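**Drernden Assembly Moves Vote on Remote Sittings to August**

14 May 2024

The Drernden regional assembly will vote in August on rules allowing members to join committee sittings by video link, its procedure office said.

The draft, registered as Paper 197, covers committees only. Plenary votes would still be cast in the chamber. A member joining remotely would have to register 2 hours before the sitting opens and remain visible to the chair during any vote.

Heiðrún Egilsson, the member for Tarau who tabled the draft, said the present rules date from a time when most members lived near the capital. "A member from Tarau travels 325 kilometers to attend a sitting that may last less than an hour," she said.

The procedure office received 123 written comments on the text. Most dealt with quorum, which the draft leaves unchanged: remote members may speak and vote but do not count toward it. The member for Tomar has filed an amendment to remove that limit.

If adopted, the rules would apply from the first committee sitting after the summer recess and would lapse after one year unless renewed by the assembly.
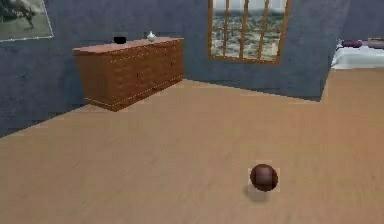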